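# 里親の面会交流をめぐる訴え、家裁が一部認める　元養育者に年7回の面会

2022年7月25日

幼いころに預かって育てた子どもと、実の親のもとへ戻ったあとも会い続けることはできるのか。そんな切実な問いに、家庭裁判所がひとつの答えを出しました。元里親のエッリ・ケンパイネンさんが、いまは実父と暮らす9歳の男の子との面会を求めていた裁判で、裁判所は年7回の面会を認める決定を言い渡したのです。

ケンパイネンさんが男の子を預かったのは、まだ歩きはじめる前のこと。それから2145日、朝ごはんの支度から夜の寝かしつけまで、ごくふつうの親子のように過ごしてきたといいます。実父のイグナシオ・パチェコさんの暮らしが落ち着き、男の子が父親の家へ移ったのは昨年の11月でした。はじめのうちは電話のやりとりもあったのですが、だんだん間遠になり、年が明けるころにはすっかり途絶えてしまったそうです。

争点になったのは、血のつながりも養子縁組もない元里親に、そもそも面会を申し立てる資格があるのかどうかでした。父親側の代理人オーナ・ハルユ弁護士は「新しい家庭に慣れようとしている時期に、もうひとつの家を思い出させるのは子どもの負担になる」と主張。一方、ケンパイネンさん側は、本人が書いた手紙や、学校の先生の意見書などを証拠として出し、会いたいと言っているのはほかならぬ男の子自身だと訴えていました。

決定は、元里親に親と同じ権利があるとまでは認めていません。それでも「長い期間にわたり日々の世話を担った者とのつながりは、子の利益として保護に値する」と述べ、面会は1回につき60分から始めて、子どもの様子を見ながら延ばしていくのがよいとしました。宿泊をともなう面会の求めは退けられています。 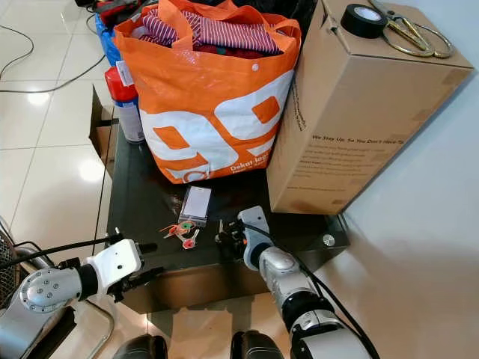 面会の場所や費用の分担は、これから双方で話し合うことになります。決定文には、子どもの持ち物の扱いという、暮らしのにおいのする項目も入りました。ケンパイネンさんの家に残っている服や本を、最初の面会のときに渡してよいというものです。丈の合わなくなった服をどうするかは、どこの家でも悩ましいものですよね。たたんだ衣類を詰めた、オレンジと白の大きな買い物袋がひとつあれば、それだけでもう立派な引っ越し荷物に見えてきます。紫と白の縞の一枚がいちばん上にのっていたりすると、なおさらです。

ケンパイネンさんは取材に「回数は望んでいたより少ないけれど、次に会える日を数えられるのがうれしい」と、ゆっくり言葉を選びながら話してくれました。パチェコさんは代理人を通じて「息子の気持ちを第一に考えたい」とコメントし、不服を申し立てるかどうかはまだ決めていないとのことです。

家族法にくわしいチエン・アウさんは、同じような立場の元里親から相談を受けることが増えていると言い、「面会の手続きをはっきり定めた規定がないまま、個々の裁判官の判断に任されているのが実情です」と話しています。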